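The Round Table at Skistville

Eirini had promised her aunt she would have the washing folded by noon, and she meant it, she truly did, but then Faith came up the stairs in her cream bucket hat and her loose white shirt, and there was so much to tell that the morning simply wandered off.
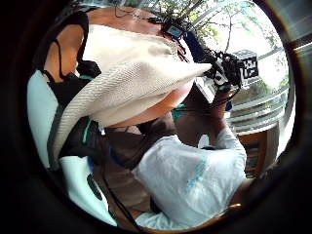

After the Hat

They talked about Lalmont, and the ferry, and whether Thanasis would ever answer a letter (he wouldn't, bless him). The sun climbed over the trees and came in through all that glass, and Faith's stories got longer, as they always did. 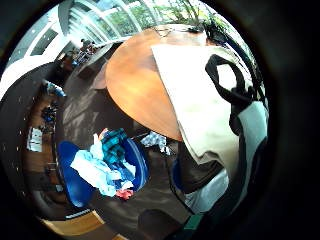 The bag on the table, and the basket still waiting.

"I'll do the shirts," Faith said at last, "if you'll put the kettle on." And Eirini, who had been hoping for just that, went to find the good cups.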